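Cimus Tabletop Set

README, last edited 8/9/21

Contents

Cimus is a set of two-arm tabletop recordings made by the student robotics club as its project for the year. It holds 2,351 episodes. The club aimed for 4,000 and stopped when the term ended. Keerthana Poojary ran the recording sessions and Waqas Bajwa wrote the export scripts. Questions about the files go to Waqas, questions about the tasks to Keerthana.

Tasks

There are five tasks, numbered in the order we added them:

1. pick up and set down, one arm
2. pick up and set down, either arm
3. stand an object upright
4. pass an object from one gripper to the other
5. clear the near table

Task 4 was the hardest to learn and has the most failed attempts. We kept the failures and marked them "fail" in the label file. If you only want clean runs, filter on that column before you do anything else.

Setup

Both arms have two-finger grippers with serrated fingers. They work over a light beige table, with a second table of the same material behind it. Only objects on the near table belong to a task. Anything on the far table is background and has no label, and it changes from session to session.
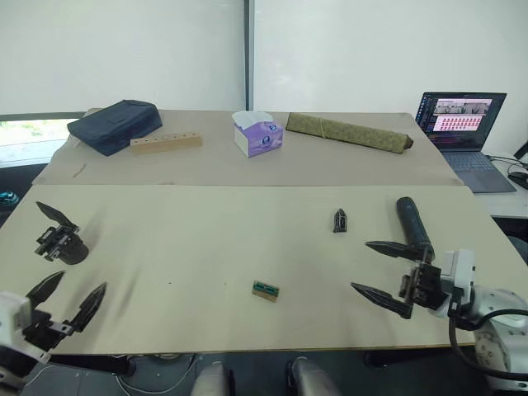

Operators were club members with at least one practice session behind them. New members started on task 1 and moved up when Keerthana signed them off. Each operator has a short code in the label file - no names are stored there.

Files

Each episode is a folder with three files: the video, the joint log and the label row. Folder names start with the task number, then the operator code, then a running count. The Nillano folders are from our first week and use the old naming. Run the rename script on them first or the loader will skip them without a warning.

Known problems

Fast arm motion blurs in the video. We did not remove these episodes.

The joint log for the left arm sometimes starts late. The loader trims both logs to the shorter one, so you lose a little at the start.

Labels for task 5 were done by two people who did not agree on when the table counts as clear. Treat the end times as loose.

Splits

The test split is by operator, so no one in test appears in train. Please keep it that way if you make your own, and say so in your write-up. The old random split from November is still in the archive folder and should not be used for results.

Use

Free for class and club work. Ask before passing the videos on outside the school.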